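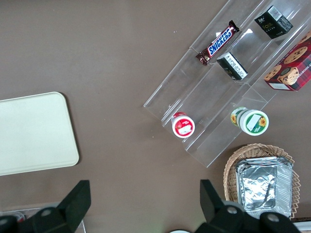

Slide 1. Good morning. I'm Tamunoemi Chukwu, and I'm going to talk about how we compared 2 gripper finger sets, the Sirer and the Prurkia, on packaged goods. Same arm, same Khosravi controller, same wrist camera position. The test items were ordinary shop stock. On the clear stepped stand there's a Snickers bar, a couple of small black boxes, and a jar lying on its side, and each one asks for a different approach angle. The clear stand matters too, because the glare on the upper part bothered our depth estimates all through the first round in November.

Slide 2. Method. 1,226 attempts in total. We threw out the ones where the controller dropped its connection and kept the first 1,000 clean ones. Force limit stayed at 35 percent for everything. Operators swapped fingers at the end of a block, never during one. Mention the recalibration step if someone asks. It's in the Dramudeo write-up, page 4.

Slide 3. Rigid boxes. Little difference between the sets. Go quickly here.

Slide 4. Soft items. Spend time on this one. A soft item changes shape as the fingers close, so width at contact tells you very little. Where you pinch it matters more than how hard. 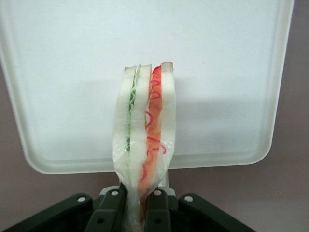 Toy sandwich in plastic wrap, held at the lower end.

Gripping at the gathered end keeps the fingers off the filling. The cost is that all the weight is on one side of the grip, so we slowed the wrist rotation for these. Prurkia fingers needed fewer regrasps. Sirer fingers were easier to line up in the camera view.

Slide 5. Open items: foil trays, anything in a basket, and a better camera angle for clear plastic. Then questions. Leave the results table up.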